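Tabletop Talk > Campaigns and Crowdfunding > Lekbridge: is anyone running it yet?

mossgoblin
My copy of Lekbridge finally landed on the porch last night and I stayed up way too late with it. All 488 pages! I backed it mostly for the map, if I'm being truthful, and then forgot I'd backed it until the shipping email came. So who has it at the table? I have four players who've only ever done store-bought dungeon stuff and I'm trying to work out if this is a good next step or if the river politics will put them to sleep.

tinpot_paladin
Got mine last week. Gorgeous book, terrible index. I looked up "ferry" and it sent me to a page about eels.

Haven't run it. My group is still slogging through the end of our old campaign and two of them won't let their characters go.

quietdice
We're a few sessions in. My advice is skip the whole opening chapter. The toll dispute is fun to read and a slog to play. Start them on the bridge with the lamps going out and backfill the rest when they ask.

mossgoblin
Oh that's interesting, the toll dispute was the bit I liked best! Did your players just not care who owned the bridge?

quietdice
They cared for maybe half an hour. Then the rogue tried to set the ledger on fire.

brassandbother
Going to disagree with quietdice here. I ran the toll dispute straight, as written, and it was the best session we've had all year. But I've got a table that likes arguing. One of them does voices for both sides of a negotiation even when the other side is supposed to be me. If your four are the kind who ask "can I hit it," then yeah, cut it.

Something I would cut is Foulkes. Whoever wrote that character loved him too much. He turns up in every chapter, he always knows more than the party, and he can't be killed because the ending needs him. My players hated him by the second tavern.

tinpot_paladin
Foulkes is the best thing in it!! He's a coward with a nice hat, what's not to love

brassandbother
He's a coward with a nice hat and plot armor.

old_lantern
Long time lurker, I run games in my garage in Grindton, mostly for people from work and their kids. I ran Lekbridge from the preview PDF last winter so some of this may have changed in print. We did the toll dispute but I gave each player a card with something their character secretly wanted out of it. Nothing fancy, index cards. The kid playing the cleric wanted the bridge to fall down and she very nearly got it. It took the whole evening and nobody looked at a phone.

For Foulkes I let them rob him. That was all it took. Once they had his purse he became a guy they felt a bit sorry for, and later when he shows up at the mill they were glad to see him. I did have to invent what was in the purse (a pawn ticket and a tooth) and then of course they wanted to know whose tooth, and I'm still paying for that.
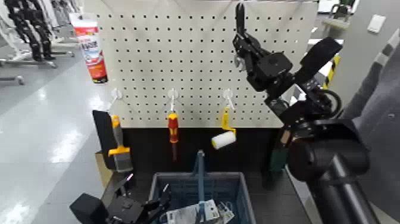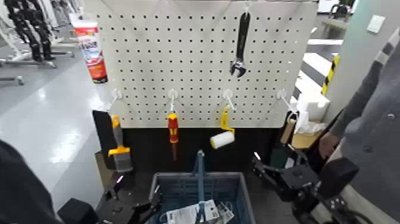 The mill is where I'd spend your prep time, mossgoblin. The book gives you a nice floor plan and then hardly anything to do on the upper level, and my lot went straight upstairs. I moved the miller's daughter up there and had the sluice gate controls next to her, so there was a reason to argue about whether to open it. Also read the flooding rules before the session and not during. I did it during. There was a lot of me flipping pages and saying "hang on."

mossgoblin
Stealing the cards AND the tooth. Thank you, this is exactly what I was hoping for. Can the mill be done in one session or should I plan to split it?

old_lantern
Split it. Stop when the water starts coming in. They'll talk about it all week.

quietdice
OK the secret cards would probably have fixed my toll dispute. I'll give you that one. I still think a published adventure shouldn't need me to write cards for it though. I paid for the deluxe.

vellumhead
Did anyone else's deluxe come with the cloth map folded the wrong way? The crease goes right through the bridge on mine. I wrote to them in November and got a very polite reply and no map.

quietdice
Same crease. I ironed it on low with a dish towel over the top and it's mostly gone. Try a corner first.

brassandbother
I kept the crease, my players decided it's a fault line.

pipandpence
Slightly off topic, but I played in a Lekbridge one-shot at Nurkon and the GM ran it with 5 of us and no prep on our side at all, just pregens. It was the eel chapter. I'd never have picked it out of the book and it was a riot. So for brand new players you could do that as a standalone and see if they bite before you commit everybody to a long one.

tinpot_paladin
So that's where the ferry is.

mossgoblin
Ha! OK, going to look at the eel chapter tonight. Is it safe to run first, or does it spoil who's behind the lamps?

pipandpence
There's one letter in a drawer that gives it away. Our GM left it out and we didn't miss it.

quietdice
Page after the boat table, bottom right box. Leave it out and you're fine.

brassandbother
And if Foulkes is in the boat, push him in.

mossgoblin
Noted lol. Group meets at 7 pm, so I've got after work to read up and make the cards. Will report back on the eels.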